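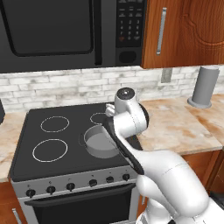

Outubro, quase meia-noite

Voltei da reunião sobre a obra da cozinha com uma pasta da Stovis debaixo do braço e menos vontade de obras do que tinha ontem. O Mostafa Bensaid recebeu-me com café e um orçamento de 3000 euros que, segundo ele, "já inclui tudo". Perguntei se tudo incluía a canalização. Não incluía. Perguntei pela remoção do entulho. Também não.

Na pasta as cozinhas são todas iguais: micro-ondas por cima do fogão, armário de madeira avermelhada com puxador prateado comprido. Gosto da madeira, admito. Do micro-ondas lá em cima desconfio, que a mãe não chega àquela altura sem se pôr em bicos de pés, e quero ver quem tira dali uma tigela de sopa a ferver sem a entornar. O Mostafa diz que uma pessoa se habitua. As pessoas habituam-se a muita coisa, também me habituei à torneira que pinga e não é por isso que a recomendo.

Depois veio a conversa da valorização. Que uma cozinha nova faz subir o preço da casa. E eu que não quero vender, para que me serve isso? A minha irmã fez obras pela Kesent, prometeram-lhe 2 semanas e passou o verão a lavar pratos na banheira. Quando lho contei, ele respondeu que a Kesent trabalha mal. Na Kesent hão de dizer o mesmo dele.

Fala-se em 25 anos de garantia para as portas. Fui ler a folha ao jantar: cobre defeitos de fabrico, não cobre humidade, vapor nem "uso intensivo". Uma porta de cozinha sem vapor, gostava de a conhecer.

Ainda falta o orçamento da Brerkine, que ficou de telefonar de manhã. Também tinham ficado de telefonar na semana passada. A mãe quer decidir antes do Natal e eu já lhe disse que sim, sem grande convicção.

Comprar anilhas para a torneira.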